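Trivilo Gripper Finger Set, Rev 6
Wirkholm shop parts, end effectors
Designed by Hiyori Fukuda. Page revised 17/12/2018.

Replacement fingers for small two-finger grippers on home-built and shared-workshop arms. Sold as a pair with screws. Black only. 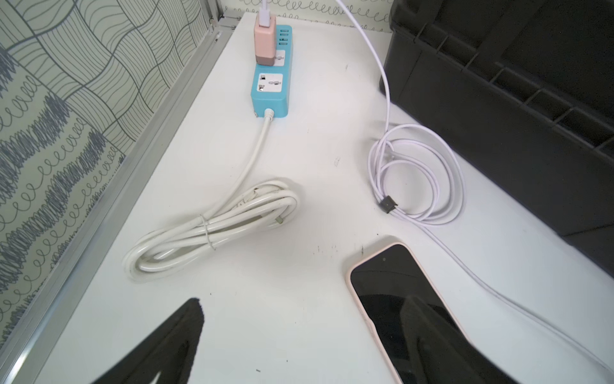
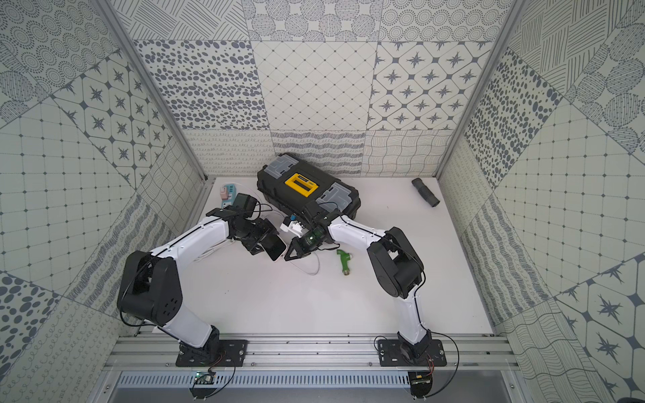
The Rev 6 finger is a printed wedge with a flat inner face and a replaceable pad. It mounts to the stock carriage with the four original holes, and no change to the wrist cable routing is required. The taper leaves the tip thin enough to approach an object lying flat, such as a phone on a tabletop, at a steep angle. Parts with rounded edges should be taken across the narrow dimension. A phone held on edge and a cup held by another arm close by call for different closing limits, so set these per arm and store them with the tool definition. Do not copy limits from Rev 5; the pad is thicker.

Cable clearance: keep charging leads and power cords coiled and tied where the layout allows. Loose USB cable is the most common cause of a false contact reading on the bench at Nedton, where Hugo Toledo runs the fit checks.

Specifications
Finger length: 72 mm
Pad: silicone, bonded, 2 mm
Mounting: M3, four per finger
Mass, pair with screws: 38 g
Recommended pad inspection: every 1000 cycles
Print time, pair: 17 hours at fine settings

Installation
1. Power down the arm and support the wrist.
2. Remove the old fingers. Keep the spacers.
3. Fit the left finger first, screws finger tight.
4. Close the carriage by hand and align the pads.
5. Tighten, then run the zero routine at low current.

Pads are stocked separately under Cifuentes PD-6. Print files are available to workshop members on request to Macarena Urquijo. Fingers with drilled or sanded faces cannot be returned.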